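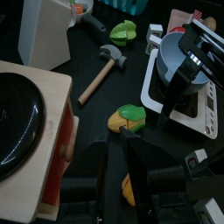
Speaker notes – sorting and storing play kitchen sets. Session two, starts 10.40.

Opening. Say who I am and that the handout is at the back. The subject is mixed sets: pans, appliances and play food bought at different times and kept together. Klinhom now lends out 747 pieces. At that size the sorting rule matters more than the shelving.

Point 1. Sort by where a piece is used, and leave colour out of it. We ran a colour system for 2 years at the Dresell branch. Yellow held corn, bananas and anything else yellow, and children looking for something to cook had to visit five boxes. The present groups are cooking, serving, food and other. Pots stay with whatever they stand on.

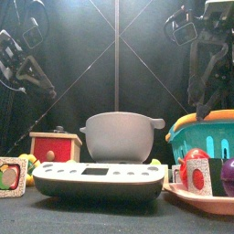
Grey pot on its base, with plate and basket alongside.

Point 2. Appliances. Store them upright, with nothing heavier than a bowl on top. Printed panels and buttons wear first, so wipe these with a barely damp cloth and no spray. Check knobs for play when the set comes back – a loose one goes in the repair box before it goes anywhere else.

Pause for the handout, page 2. Give them a minute with the table.

Point 3. Laying out a return for checking. Use a dark surface, since pale pieces show up at once and white cubes are the ones most often missed. Work from the back row forwards. Baskets are emptied, including whatever is lying under the fruit. Anything that belongs to another set, such as a hammer, goes to one side and is logged under other.
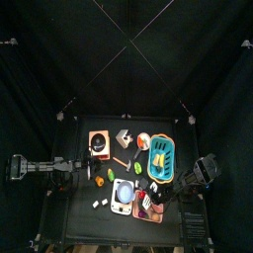
Wiroj Nuchit wrote after the last session that he would keep the hammer in with the kitchen: his group uses it for nuts and crabs, and a strict split by trade only makes sense to adults. My answer is that the log can hold both. Give the piece one home box and a note of where it travels. Take questions on this if there are any, five minutes at most.

Point 4. Food. This is the largest group and the one that goes wrong. Two rules. Cut pieces are stored joined, so that a missing half is noticed on the day. Whole vegetables go in one layer in a shallow tray.
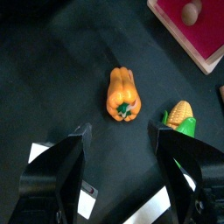

Peppers and corn need a closer look than smooth pieces. Dirt collects between the lobes and along the rows of kernels, and round the base of a stem or husk. Soft brush, lukewarm water, dry on a rack overnight. Wooden pieces are wiped only.

Labels. Skukard trays take a card 100 mm wide. Write the group first, then the set number. Rattana Pongsiri has the template and will send it on request.

Close. Next session is in September, on dressing-up clothes.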